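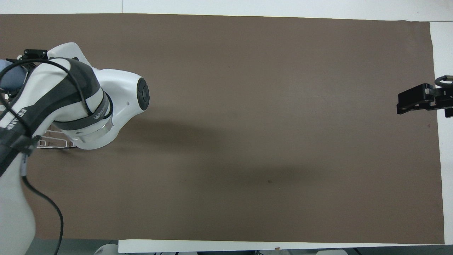
Home Reviews Craft & Studio Contact

Kivavar table cover, one year on
Reviewed by Quyên Đàm
14 shares | 3 comments

I bought the Kivavar cover last March for the big table in my Brunville studio, where I bind notebooks and do a bit of lino printing. It cost $68 for the large size, plus freight from Istthorpe.

It arrived rolled and took four days under books to lie flat. One corner still lifts. PVA peels off once it's dry, but printing ink stains and stays - I've stopped trying to get it out. A bone folder glides over it nicely. Don't cut on it. The Lammers self-healing mat is better for knife work, though you'd pay a lot more for the same area.
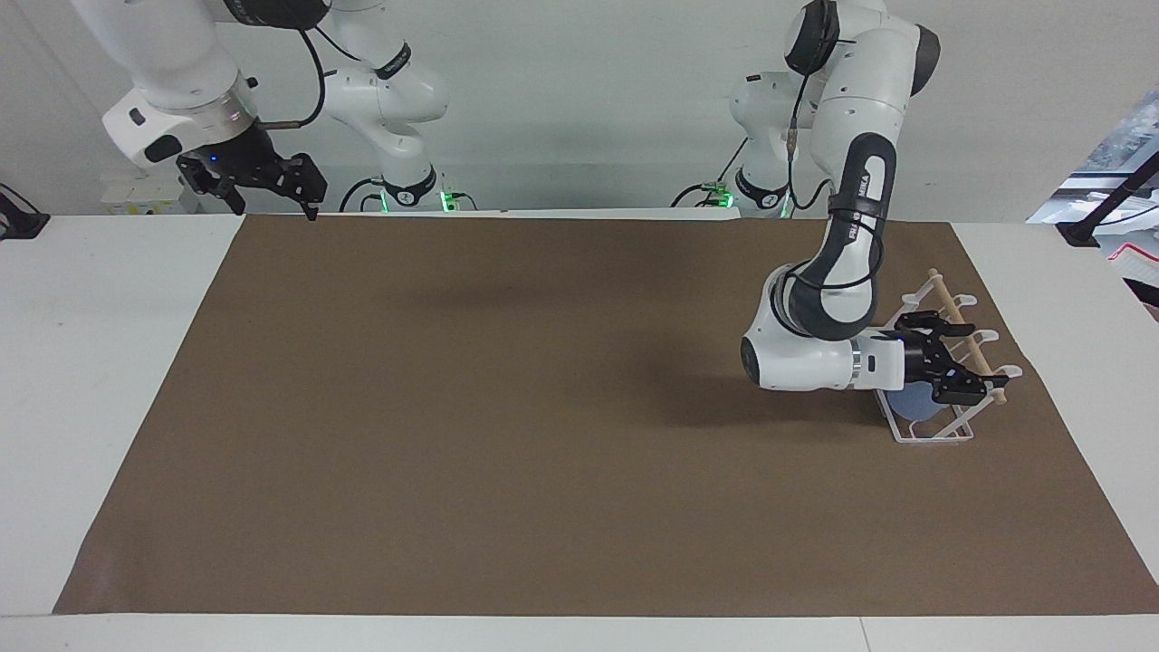 Brown mat over a long white table, with a pale border left showing.

I've made roughly 700 notebooks on mine and the middle is now a shade darker than the sides. Su-bin Ban, who shares the studio, found hers too soft for stamping and went back to a bare benchtop.

Good for gluing and folding, fair for printing. I'd buy the large again, but I'd pick it up in person and save the freight.

3.5 out of 5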